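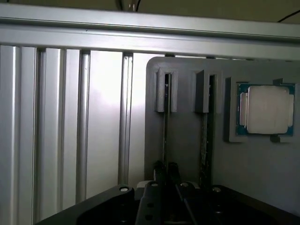

Fig. 1. Slotted aluminium beam and posts, with two black cables near the top.

6. Turning an old office desktop into a backup box

Wakberg Backup is sold as something you set up once and forget. I wouldn't forget it. These steps assume a second-hand tower and a healthy distrust of progress bars.

6.1 Before you install

1. Check the disk's age in the health report. The seller's word for it is "tested", and that could mean anything.
2. Wipe the disk fully. Quick format leaves the last owner's files behind.
3. Plug into the router by cable. The box claims wireless is fine — mine dropped out on a 400 GB copy.
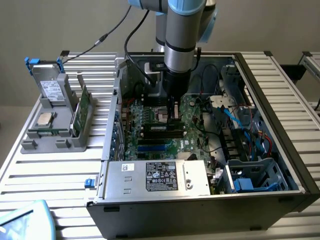 4. Install Wakberg and turn down the Trombridge cloud trial. It renews by itself.
5. Choose your folders by hand. The "smart" choice skipped my tax papers.

Caution: write the password on paper. There is no recovery, whatever the help page hints.

6.2 Adding a second disk

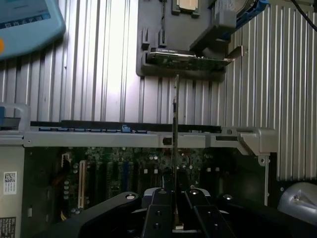
A second disk guards against one disk failing and very little else, so don't let the word "mirror" comfort you. If the board is short of disk sockets you'll need an add-in card. Switch off and unplug first. Cards of this sort can be as thin as the one held edge-on between the two black fingers, so keep hold of the edges and push straight down.

6.3 Proving it works

1. Restore 54 files to a different computer.
2. Open them. Hanne Hakala had a green tick all through October and a folder of empty documents.
3. Repeat every six months.

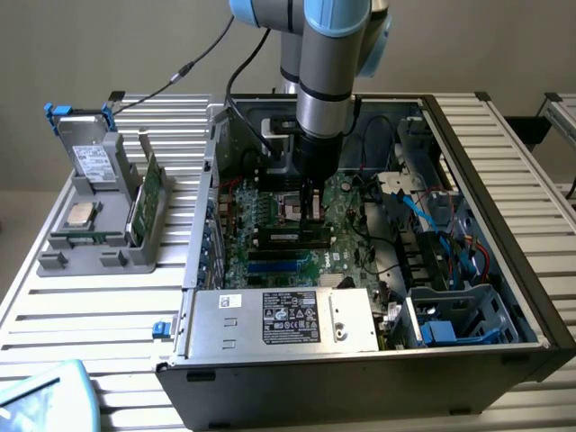 Fig. 4. Tower on its side, panel off, with empty blue memory slots below the fitted module.

Note: checked by Raili Mustonen, Nov 5, 2025. Later versions may move the menus again.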